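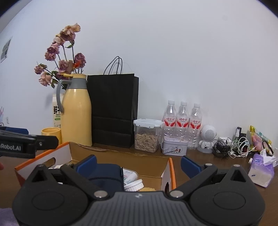

24 avril
par Uriel Herrera
3 partages · 5 commentaires

Je me suis levé tôt pour avoir la table à moi avant le petit déjeuner, et à midi j'y étais encore. Le thermos jaune était resté derrière, avec la tasse, et je n'ai pas bu grand-chose. Kukby avance, mais lentement. J'appelle Kukby l'ensemble, c'est-à-dire les deux pinces à main, l'électronique et le petit programme qui enregistre les ouvertures.

La première heure est partie dans les axes. Depuis le mois de mars, la pince de droite avait un jeu que je sentais dans le poignet plus que je ne le voyais. J'ai démonté le doigt, nettoyé l'axe, remis une rondelle plus fine du sachet de Grutora, et j'ai serré par quarts de tour. Trop serré, le doigt revient mal. Pas assez, les deux patins bleus ne se rencontrent plus au même endroit. J'ai trouvé un réglage qui me plaît et je l'ai noté dans le cahier, parce que la dernière fois je l'avais confié à ma mémoire et je l'ai perdu en deux jours.

Ensuite, les essais avec la boîte en carton. J'avais d'abord pensé prendre des cubes en bois, tous pareils, comme on voit dans les vidéos. Alistair Guthrie m'a écrit que c'était une mauvaise idée : les cubes pardonnent tout. Il préfère ce qui traîne dans une maison. Je lui donne raison, même si cela m'oblige à ranger après. Les objets mous sont les plus difficiles pour moi. Le coussin bleu foncé s'écrase, on croit le tenir, et puis il tourne entre les doigts.

Le tissu est un autre problème. Si je descends trop droit, les pointes touchent la table et je le pousse devant moi. Il faut arriver un peu de côté, fermer doucement et seulement après lever. J'ai compris cela vers la fin de la matinée, avec une certaine honte, car ma mère ramasse le linge exactement de cette manière. 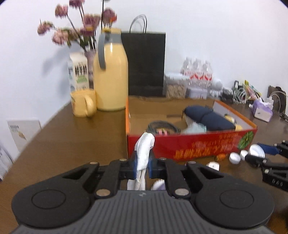

L'après-midi, j'ai branché l'enregistreur Skosen et j'ai fait une longue série sans m'arrêter, presque 17 minutes. Le fichier contient 1203 mesures d'ouverture, ce qui est peu pour cette durée. Je soupçonne un câble. J'en ai tellement sur cette table que je ne sais plus lequel va où – je devrais mettre des étiquettes, je le dis chaque semaine. La courbe est propre au début, puis elle présente des trous, toujours quand j'ouvre la pince en grand. Un fil trop court, peut-être, qui tire sur le connecteur.

J'ai envoyé la courbe à Alistair. Il m'a répondu par une seule ligne : « Change le câble avant de changer le code. » J'avais déjà changé le code, bien sûr. Je l'ai remis comme avant.

Demain je passe à l'atelier partagé de la rue Iturra pour emprunter la pince à sertir. Je dois aussi demander s'ils ont encore de la gaine souple, la mienne est finie. Si le nouveau câble tient, je reprends la série avec les mêmes objets et dans le même ordre, pour comparer. Le coussin en premier, pendant que j'ai encore de la patience.

J'ai mal au pouce droit. Le ressort de rappel est trop dur pour une journée entière, et je n'ai pas encore décidé si je le remplace.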